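Tadhg Egan
Thread on washing printed cotton tablecloths without losing the color. Notes from 45 washes at home, June onward.

1/ Test the dye first. Damp white rag, press 60 seconds on a hem. Any pink on the rag means cold water only.

A floral cloth on the table: 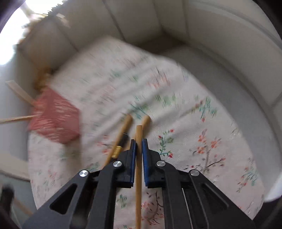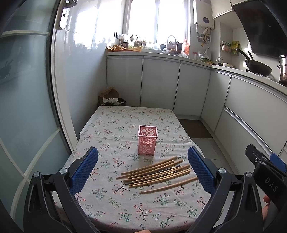
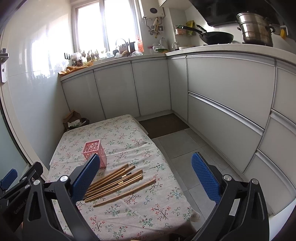 2/ Oil stains: dish soap, undiluted, worked in from the back. Leave 50 minutes. Rinse before the main wash.

3/ Skip fabric softener. It coats the fiber and the next oil spot sets faster.

4/ Spin speed matters more than temperature for creasing. My Zallik 708 goes low enough. The older Kirstead did not.

5/ Dry in shade, print side down. Iron slightly damp, also from the back.

6/ Soy sauce gets its own thread. Cold water until then.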